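Reading time: 2 minutes
Last updated: May 14, 2024

A short thread on the old corn mill at Hesstead, which has just been put on the local heritage list.

The mill stands on the north bank of the Masri, where the lane from Stakurness drops down to the ford. It has three floors and rubble walls, with dressed stone at the corners and round the doors. The roof was thatch until the first big repair and has been slate ever since.

The wheel is on the east wall – an undershot wheel, 14 feet across, with 40 paddles. The paddles are replacements. The axle is older, and Maxence Pruvost, who surveyed the ironwork in March, thinks it was cast for a different mill and cut down to fit.

Inside there are 2 pairs of stones on the first floor. One pair is complete. The other has lost its runner stone, which was built into the garden wall of the miller's house and is still there, face outwards.
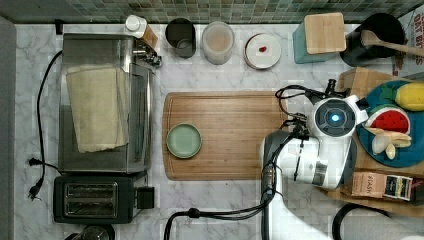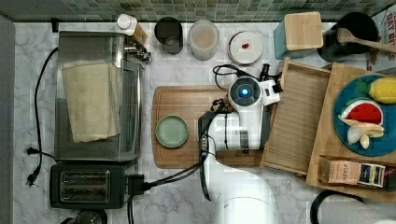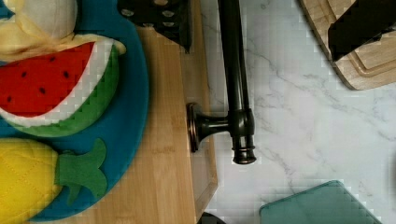
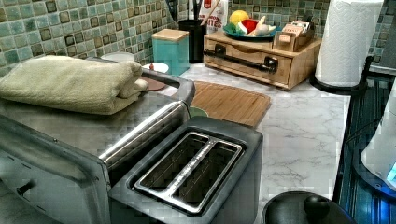

Did the mill only grind corn? Mostly corn, but the rent books also show it crushing oats and beans for the farms on the Stakurness side.

The lean-to on the west end was added as a cart shed. Its back wall uses the mill's own gable, so you can still see a blocked window from inside it, with the sill and one iron bar left in place.

The miller's house is 12 yards up the bank, clear of the flood line. It was a plain two-room cottage at first. The upper storey is brick on top of stone, and the join is easy to spot from the lane.

Milling stopped when the weir at Wadasico was lowered and the river no longer gave enough head in summer. The building was then a feed store, and later a joiner's workshop. The joiner took out part of the second floor to get long timber in – that opening has never been closed.

Begoñe Segura wrote the listing entry. She dates the main walls by the door mouldings, which match those on the old toll house at Stakurness. No building accounts have been found for either.

The listing covers the mill, the wheel, the cart shed and the first stretch of the leat. The house is listed separately. The garden wall with the millstone in it comes under the house entry.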